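Your Mouse Does Not Need a Personality

I have been using the Kekana 3 for a month and I still can't tell you what the third side button is for. The box says it is a "context key." The manual says to see the software. The software, a 643 MB download called Nernier Hub, says the button is unassigned and asks whether I'd like to browse profiles made by the community. I would not.

This is where computer mice have gone. I don't mean that they are bad. The Kekana tracks fine and clicks fine. What bothers me is how hard the whole category works to make you feel that pointing at things on a screen is a skill you've been neglecting, and that the cure costs money.

Take sensitivity. Every maker prints a huge number on the front of the package, and every year the number gets bigger. I have yet to meet a person who uses the top setting. Turn it up that far and the pointer leaves the screen if you breathe on the desk. Most people I know settle somewhere low, stay there for years, and would have been served just as well by the mouse they threw out. Reviewers know this. They repeat the number anyway, usually in the first paragraph.

Then there's weight. The Codby Air is sold as the lightest mouse the company has made, and it has holes all over the shell to prove it. I borrowed one for two weeks. It was light. Crumbs got in. My wrist felt the same at the end of the day, and my aim, never much to brag about, didn't improve in any game I tried. When I said so in a forum thread, I was told that I needed to "retrain" for it. Maybe so. But if a product only pays off after I retrain, I'd like to see that on the box next to the weight.
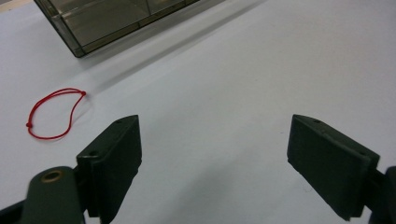 A white tabletop with a red string loop and a clear plastic container.

I'll grant the other side one point. My friend Reshma Ndlovu edits audio for a living and has her mouse loaded with shortcuts. She showed me how she trims a clip with her thumb and never touches the keyboard. It was fast, and she says it saves her a good part of an afternoon on a long job. Fine. She also set it up once, in April, and hasn't opened the software since. So what are the weekly updates for? Why does the program need to start when the computer starts, and why does it want an account?

I have a guess. Once you have an account, the company has a way to show you the next mouse. Keltance sends me an email whenever a new color comes out. I bought a mouse pad from them, one time.

The lights I can't even get angry about anymore. Your hand covers them. People will tell you the glow is for the rest of the room, and if you stream your games, all right, there's a case. For everyone else it drains the battery on a wireless model, and the first advice in any battery complaint thread is to switch the lights off. You pay for them and then you get told to turn them off.

What about durability? That's the part I would pay extra for, and it's the part hardest to find out about. Click ratings come from a machine pressing straight down on a switch. My mice don't die that way. The wheel starts skipping, or the rubber on the side goes sticky, or the left button begins to double-click when I ask for one. I went through 104 owner reviews of the Codby Air before I borrowed it. Plenty of them had been written within days of opening the package. A review like that tells me the mouse works out of the box, and I should hope it does.

Almost 400 dollars is what I've spent on mice since I started caring about mice. Before that I used whatever came with the computer. I played the same games, lost to the same people, and got my work done at the same speed. I can't rule out that I'm just a poor customer for this stuff. Someone with better reflexes may get something out of it.

Still, if you're shopping this month, try a small test before you order. Write down what your current mouse does wrong. If the wheel skips, buy a mouse with a decent wheel. If it hurts your hand, go to a store and hold a few different shapes. If you can't come up with anything for the list, close the tab and clean the one you have.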